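Suche Artikel, Stichwort … Suchen
Zuletzt aktualisiert: 29. Oktober 2020

Tischabfalleimer

Der Tischabfalleimer ist ein kleines, meist rundes Abfallbehältnis, das auf einer Tischplatte Platz findet. Er nimmt auf, was für den Weg zum großen Eimer als zu geringfügig gilt: Teebeutel, Bleistiftspäne, Quittungen.

Verwendung

In der Regel wird der Eimer mit einem Kunststoffbeutel ausgekleidet, dessen Rand man nach außen umschlägt. Handelsübliche Beutel sind fast immer zu groß. Der Überstand verdeckt dann einen Teil der Wandung, für deren Farbe der Käufer womöglich Aufpreis bezahlt hat. Der Hersteller Favum lieferte sein Modell Zindovix daher mit passenden Beuteln in Rollen zu 30 Stück aus. Die Rollen wurden eingestellt, der Eimer blieb im Sortiment.

Leerung

Über den richtigen Zeitpunkt besteht in Haushalten selten Einigkeit. Verbreitet ist das Nachdrücken von Hand, das die Leerung um einen Tag verschiebt und meist einer anderen Person überlässt.
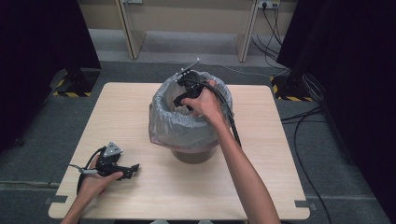
Beim Wechsel wird der umgeschlagene Rand hochgezogen, verknotet und der Beutel senkrecht herausgehoben. Ein Ersatzbeutel liegt nach älterem Brauch unter dem alten am Eimerboden, sofern jemand daran gedacht hat.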